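A Wednesday at the Gamcombe Open Day

By Yoga Nasution
November 2019
Reading time: 2 minutes

I went to Gamcombe with my colleague Farah Nugroho to see the open day of the Tarigan paper works. We both teach bookbinding in the evening, and we wanted to know where our sheets come from.

The bus from Kamell stops at the lower gate, and from there you walk up along the canal. Please take good shoes, the path is muddy in this season. At the entrance we received a paper badge and a small map, which had the toilets on the wrong side of the yard.

The tour started in the pulp hall. It is very loud there, and our guide had to shout. She told us that the works makes 2,000 sheets of cotton paper on a good day, and in August it was 3,000, when the big orders for calendars arrive. I liked the drying loft most. The sheets hang on ropes under the roof and the air smells like clean laundry. Farah asked so many questions about the felt blankets that our group had to go on without us.

After the loft all visitors could walk freely between the other buildings until lunch. We looked at the watermark room, the old packing room and the tables in the long hall.
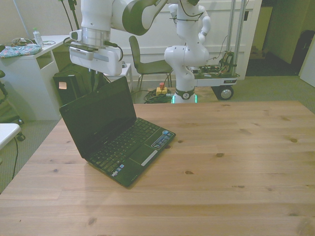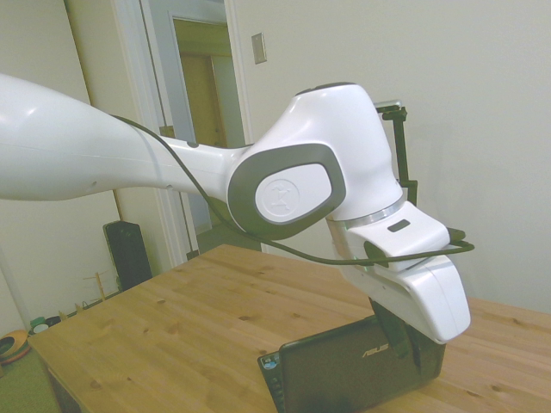 Both taken at the wooden table.

Lunch was potato soup with dark bread, for 6 dollars. The soup was good but the line was long, so it is better to go early. We sat beside a retired printer who explained to us how to hear if a sheet is too dry. You shake it near your ear. I have tried it at home and I can not hear a difference yet.

In the afternoon there was a workshop where each person could make one sheet. Mine has a thick corner, because I lifted the mould too slowly. Farah made a very even one and she is proud of it. The shop sells seconds by weight, and we bought more than we could carry comfortably. I recommend the cream color called Brevisia, it folds without cracking.

The last bus back to Kamell leaves before the shop closes. We had to run for it with our parcels.

Contact | Copyright Yoga Nasution | Back to top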